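Notebook, Tarngate, tiled corner, 31st December

Object set for the floor-pickup work: Fox's candy packets, a folding chessboard kept closed, one small pink pig, a white paper bag. Chessboard goes in first, near the right wall, clasp facing out. Pig next to it on the clasp side.

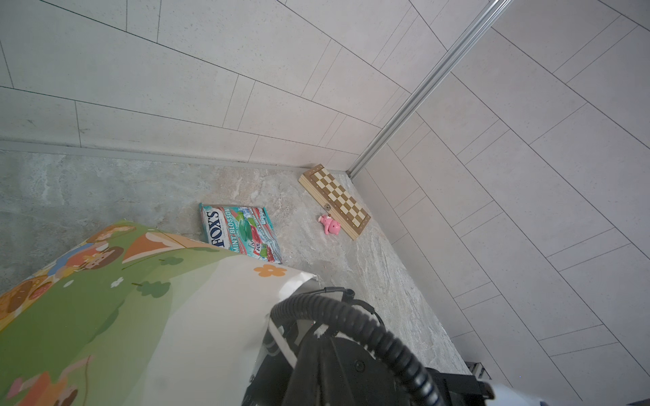 Play mat stays down. It gives a soft edge to work from, but it creeps toward the corner over a long session and wants pulling back. Target between mat and board is 194 mm. I have marked the baseboard with pencil; please do not wipe it.

Paper bag: handle left hanging out in front, top edge not squared up. A bag in that state is harder to fill than a new one, and I want the harder case. Mint Blossom and Spring Tea go in mixed order. Log each packet by flavor, as the wrappers differ in gloss.

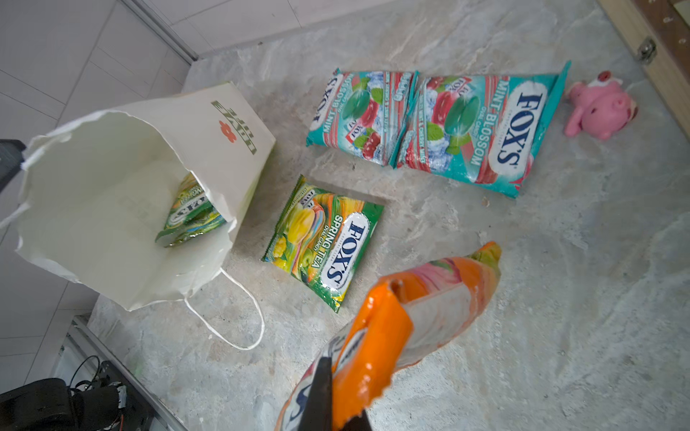

Dinesh Bhatia would weigh the bag after every run and swap it at 1000 g, on the grounds that the handles give out before the paper does. Agreed. Scale is on the Pinby shelf.

Reset order is packets, pig, board. Mint Blossom packets go back side by side in front of the board.

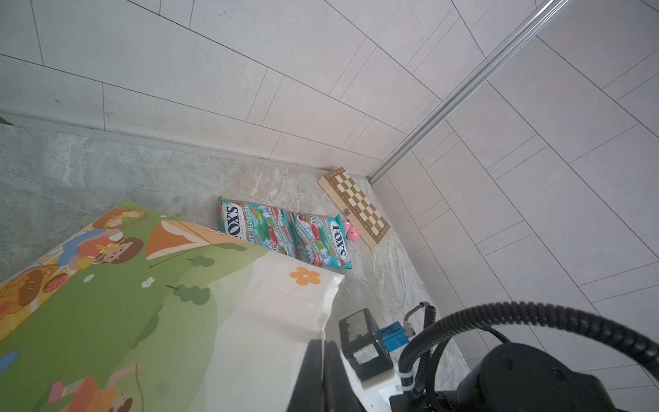 Sheet 64 has the old layout with the board open. Disregard it. The hinge side caught on the grout and the squares picked up glare.
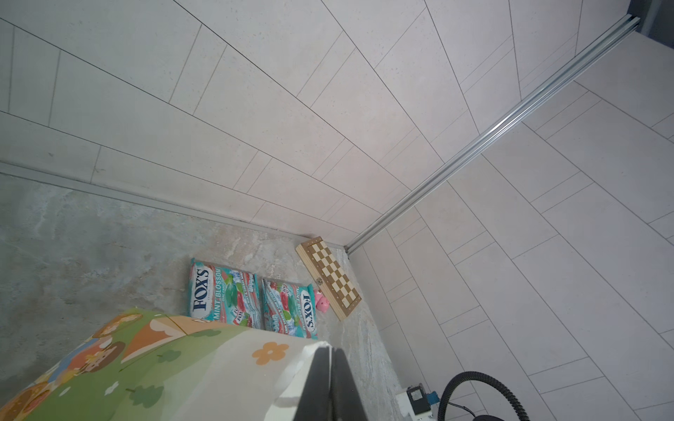
Still open: whether the pig should be logged as its own item or with the board. Sheet 1329 is blank for this. Spare bags to be ordered from Mathias.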